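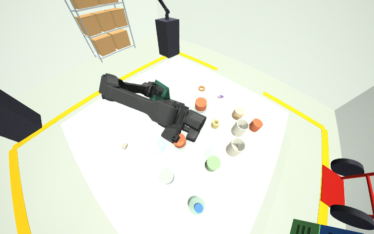
JADCOMBE, 22nd August

Well, we did it! The Calloway Street Tool and Toy Library is moving into a bigger home, and I get to be the one to tell you. I'm Kusum Tiwari, I run the place, and I've been sitting on this news since July (not easily, if you've ever met me).

Our new address is the old Zilon shoe store on Calloway Street, five doors up from where we are now. It has big front windows, a proper loading door and, best of all, a ramp, so strollers and wheelchairs can come straight in off the sidewalk. I walked through it with the keys in my hand and grinned like a kid.

If you haven't borrowed from us before, it's pretty simple. You join, you pick out what you need and you bring it back when you're done. We lend drills, sewing machines, board games, cake pans, carpet cleaners and a very popular popcorn maker. Last year our members checked out 1,487 items, and the old room was bursting. I had ladders in my office. I had puzzles under the ladders!

The extra space means 200 more things on the shelves, starting with gardening gear and a bigger toy section for the under-fives. We're also adding a repair bench, where you can bring in a lamp or a toaster and get some help figuring out what's wrong with it. Bring the plug and cord too, please. People forget.

Zokside Hardware is giving us the shelving and a pile of hand tools, and I can't thank them enough. They've also offered a free pair of work gloves to the first 100 people who sign up at the new place.

Membership stays the same price, your old card will still work, and anything you have out on loan can come back to either door while we're moving. We'll stay open the whole time, though the carpet cleaners may be hard to get at for a few days.

Want to donate something? Clean, working and all its parts in one bag, and we'll gladly take a look. No mattresses and no car seats.

Press contact: Kusum Tiwari, Calloway Street Tool and Toy Library, Jadcombe. Stop by the front desk or leave a message and I'll call you back.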